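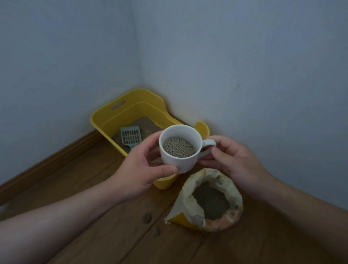

Topping up the yellow box by mug. Dose = one mug, because that is what was in the kitchen.

Notebook, Hayat automation trial. Sunday, before breakfast.

Still doing the manual baseline for the Grimis review. Reminder to whoever reads this later: Grimis is the robot arm with the litter attachment, sold as a subscription, and the sales deck from Butberg says it will "take over the whole task." We are writing down what the whole task is. Butberg's version has three steps. Mine is on its second page.

Refill first. The brochure gives a refill accuracy in grams, which is sweet. I weighed the mug on the kitchen scale, empty and then filled to just under the rim, and the pellets came to 171 g. Did it again with what I would call the same amount and got something else, so no more weighing before coffee. Pellets also got onto the planks by the bag. Put "floor spill" on the sheet as its own line. The Grimis spec has no floor in it at all.

The bag is going to be trouble. I roll the top down into a collar so I can get the mug in, and the collar is a different shape every time. Neusa asked Butberg how the arm copes with an open bag and was told to decant into the approved hopper, sold separately. So a person opens the bag, lifts the bag, pours the bag, and the robot does the part with the mug. Noted under "labor saved," with a question mark.

Scooping. One hand on the scoop, the other holding the waste bag open by the end of the box.
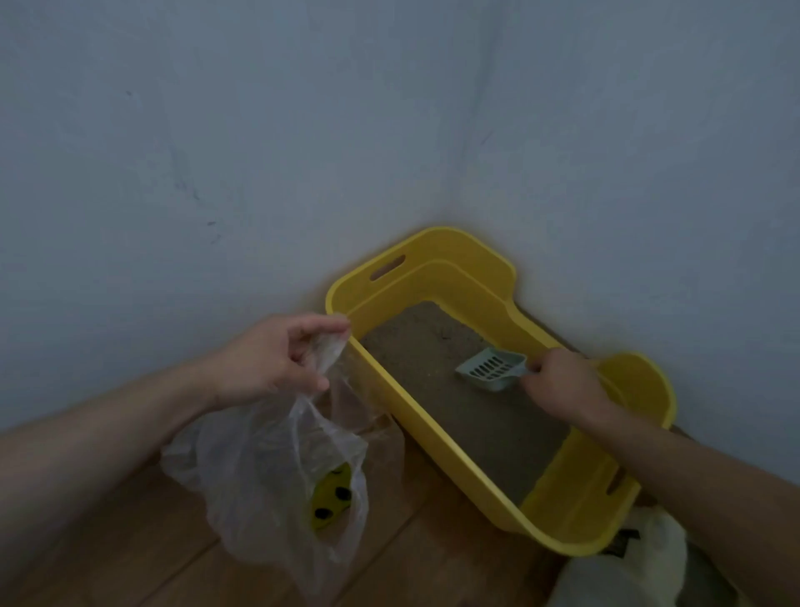

The left hand is the one I'd pay for. Thin plastic folds up on itself the second you relax, and you have to keep the mouth near the rim or you're carrying a loaded scoop across the floor. The demo unit has one arm and a rigid bin. Edivaldo thinks a wire hoop would hold the bag for it. Edivaldo thinks a wire hoop would fix most things, but I've asked him to bend one.

Corner placement: the box sits diagonally, walls behind it on two sides. Base unit needs clear space to the left according to Ifeoma, who has read the install guide so I don't have to. Moving the box is allowed by the guide. The guide has not met the cat.

Price, for the file: 2258 for the arm, 885 a year for the service plan, hopper extra. Gilberto wants a cost per scoop. I told him mine is zero and he said that isn't how salaries work.

To do:
- Ask Butberg whether the scoop mount takes an ordinary slotted scoop or only theirs
- Repeat refill with the Fudden measuring cup, retire the mug (and label it, please, Raghda)
- Hoop from Edivaldo
- Sweep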